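Recording pick-up examples with the hand-held gripper

Saturday, July 6, 2024

These notes cover small parts, such as the black four-lobed knob we use on the Bodberg set. A checked tablecloth is fine as a work surface, creases and all. 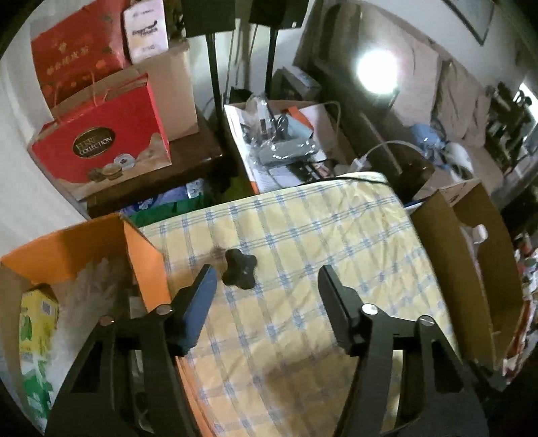
Before you start

Charge the gripper and clear the memory card. Open a new session in Trindar and enter the object name exactly as it is on the list.

Recording

1. Put the knob down on the cloth, away from the table edge.
2. Start recording with the fingers fully open above it.
3. Lower the gripper at a steady pace and close on two opposite lobes.
4. Lift, hold for a moment, then put the knob down somewhere else.
5. Open the fingers and stop. Each pick-up is one example.

Turn the knob a little between examples and come in from a different side. Change tables after 200.

Checking

Play back every example from start to finish. Delete any where your free hand touched the knob. Keep the slips, but mark them as failed. Upload the rest at the end of the session.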